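드럴컴 지역당 대의원 선출 자주 묻는 질문
최종 수정: 2019년 5월 8일

문. 대의원 후보 등록 자격은 무엇입니까?
답. 당원 명부에 등재되어 있고 당비를 체납하지 않은 당원은 누구나 등록할 수 있습니다. 당원 20명의 추천 서명을 함께 제출하여야 합니다.
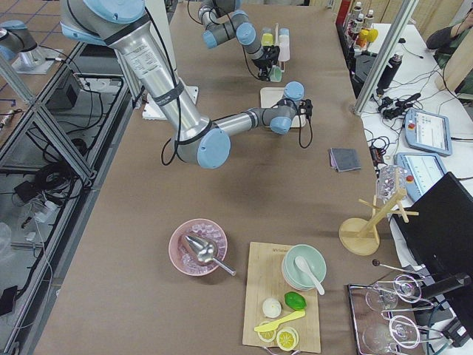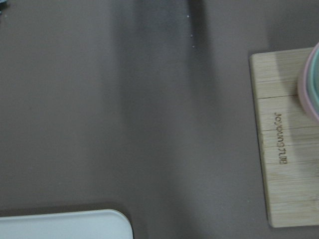 멘사 지구의 한 당원은 추천 서명을 전자우편으로도 받을 수 있게 해 달라는 의견을 보내왔으며, 현행 방식으로는 고셀처럼 외곽에 사는 당원이 후보로 나서기 어렵다고 덧붙였습니다. 해당 의견은 규정 개정 안건으로 접수되었습니다.

문. 선거인 수와 선출 정수는 어떻게 됩니까?
답. 확정 명부상 선거인은 1,462명이며, 선출 정수는 30명입니다.

문. 대리투표가 가능합니까?
답. 대리투표는 인정되지 않습니다. 우편투표는 사전 신청자에 한하며, 현재 189명이 신청하였습니다.

문. 선출된 대의원은 특정 후보를 지지할 의무가 있습니까?
답. 1차 투표에서는 지역당 경선 결과에 따라야 합니다. 2차 투표부터는 자유롭게 투표할 수 있습니다.

문. 이의신청은 어디에 합니까?
답. 컬라드 사무소에 서면으로 제출하여 주시기 바랍니다.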